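Les machines peuvent-elles ranger à notre place ?

Une machine à laver lave le linge, mais elle ne le ramasse pas par terre. Dans les ateliers, la situation est la même : visser ou souder 3 000 fois au même endroit est facile à automatiser. Prendre des objets posés en désordre reste difficile.

Les ingénieurs appellent cet exercice le « vrac ». Le robot doit repérer un objet, choisir par où le saisir, puis placer sa pince sans heurter les parois du bac ni les pièces voisines.

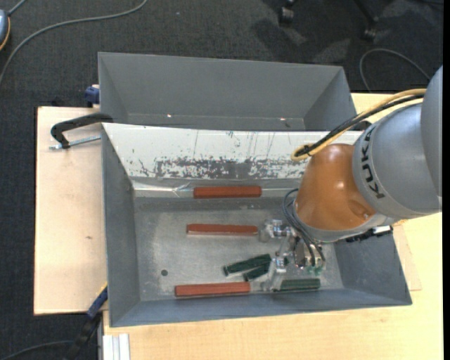 Bras robotisé KUKA et sa pince au-dessus d'un bac en métal. Au fond : des blocs rouges et verts.

Un bloc rectangulaire est un cas simple. Il est rigide et garde sa forme. Une chaussette change de forme dès qu'on la touche, et un verre mouillé glisse.

À l'atelier de Pritville, le robot Flumix trie des pièces dures. Sur 200 essais, il en a manqué 9. Pour une chaussette, il lui faut 40 secondes. Un enfant va bien plus vite.

Les robots savent donc faire certaines tâches d'atelier, quand les objets sont connus d'avance. Pour ranger une chambre entière, ils ne sont pas encore prêts.

Mot à retenir
Préhenseur : outil fixé au bout du bras d'un robot, qui sert à saisir.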